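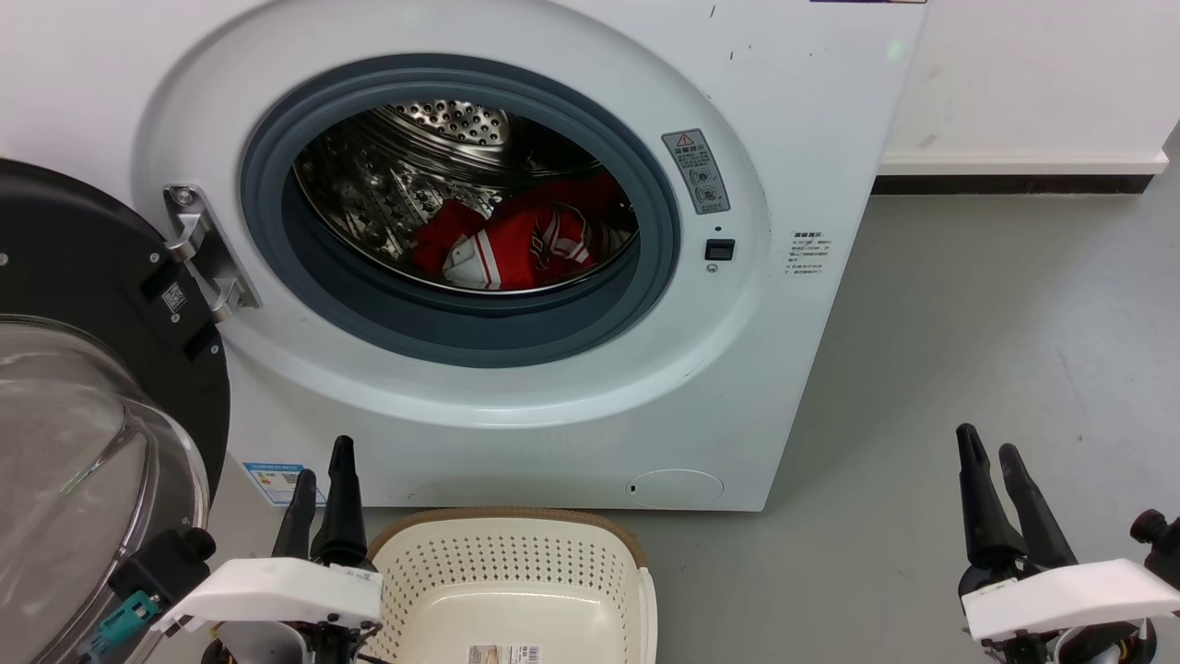 I have played indoor netball for one winter now, and I'm going to write down everything I loved about it before the details go fuzzy. I joined the Skillmont mixed league in May knowing the rules from primary school and nothing else, and I came out the other end a person who owns two pairs of court shoes and has opinions on footwork. It has taken over the house a bit as well. There's red kit with white markings lying crumpled in the washing machine at some stage of every week, and I've stopped minding, even though it has to go through away from anything pale and I forget to empty the pockets of my shorts every single time. Small price! I'd wash twice as much of it for another season like this one.

So, how it started. Mitra Safavi from my old work sent a message asking if anyone was free to fill in at the Stidby Road courts because they were one short and would have to forfeit. I said yes before I'd thought about it. I was 47 and hadn't run for anything except a bus in years. I turned up in gardening shoes (I know) and they put me at wing defence, where Mitra said I could do the least harm. We lost by plenty. I couldn't walk down the back steps properly for two days and I was already checking the fixture to see when we were on again.

If you've never played the indoor version with nets, I really do recommend going to watch a game. The whole court is wrapped in netting, sides and ceiling, so the ball hardly ever goes dead. You can bounce a pass off the side net to get it around someone tall, and the good players do this without even looking. Quang Quan, who plays centre for us, can put a ball into the net at some ridiculous angle and have it drop into your hands three metres away. I spent the first few weeks watching him with my mouth open when I should have been on my player. The pace is mad. Outdoors you get a breather every time the ball rolls off under the fence, and in here you get nothing, you just keep going until the hooter.

Positions, for anyone curious. I started at wing defence, had a go at goal keeper when Shamim Soomro was away, and by the end of the season had settled in at goal defence, which I adore. You get to do a bit of everything. You read where the feed is going, you get a fingertip to it, and then all of a sudden you're part of the attack and tearing down the court with everyone yelling your name. My first proper intercept was in round 6 against Marquez Plumbing, who are a lovely bunch and much too good for our division. I was so surprised to be holding the ball that I took three steps and got pinged for it. Still counts. I told everyone at work the next morning.

The thing I found hardest was footwork, by miles. You land, you get your grounded foot, and that foot is supposed to stay put while the rest of you sorts itself out. Sounds easy. My feet had other ideas for most of June. What fixed it was a drill Shamim showed me, and I'll pass it on because it's simple and you can do it in a driveway. Get someone to throw you the ball slightly too far to one side. Catch it in the air, land on the outside foot, say "one" out loud, put the second foot down, say "two", then pass. Do that 5 times each side, then swap so the thrower has a go. Saying the numbers feels silly but it slows your brain down. After a fortnight of that I'd stopped getting called nearly as much, and my knees were happier as well because I was landing softer.

Speaking of knees - do a warm-up. A real one, with some squats and side shuffles, not the kind where you stand in a circle and talk about dinner. We got slack in the middle of the season and Arlo Mahmoud did his calf in the first quarter of a game we could have won. He was out for most of July and kept score from the bench instead, very loudly. The week he came back we all warmed up like it was the grand final.

Shoes are worth the money too. I played my first few games in running shoes after the gardening ones were banned by popular vote, and they're no good for this, they're too high and squashy at the sides and you can feel your ankle thinking about it. I bought a cheap pair of court shoes, wore them until the tread was gone, then got a better pair in the end-of-financial-year sales. The difference when you change direction is huge. Thicker socks helped with the blisters. Trim your nails before you leave the house, or the umpire will hand you the clippers from the front desk, and those clippers have seen some things.

Ketsara Phromma umpires most of our games and I want to give her a special mention. She explains every call if you ask nicely at the break, and she once stopped at three-quarter time to show me with her own feet why I was offside. I learned more from her than from any of the videos I watched. Be kind to your umpires, please. They are running as much as you are, and they don't get orange quarters.

We finished second last. Our best result was a 55-all draw against a team called Fleleck (I never did find out what it means), with Quang sinking a two-pointer right on the hooter from outside the ring, and I've never hugged so many sweaty people in my life. Losing the other games honestly didn't spoil anything. We'd go across the road afterwards for hot chips, go over all the bits we'd stuffed up, and drive home with the windows down because of the smell of the gear bag.

Summer season sign-up is open at the front counter, and we need one more, ideally someone who can shoot. Tall would be nice but we're not fussy. If you live near Skillmont and can do a 7.40 start on a weeknight, leave me a comment and I'll put you in touch with Mitra. Bring a water bottle, and wear whatever you like for the first game. Just not gardening shoes.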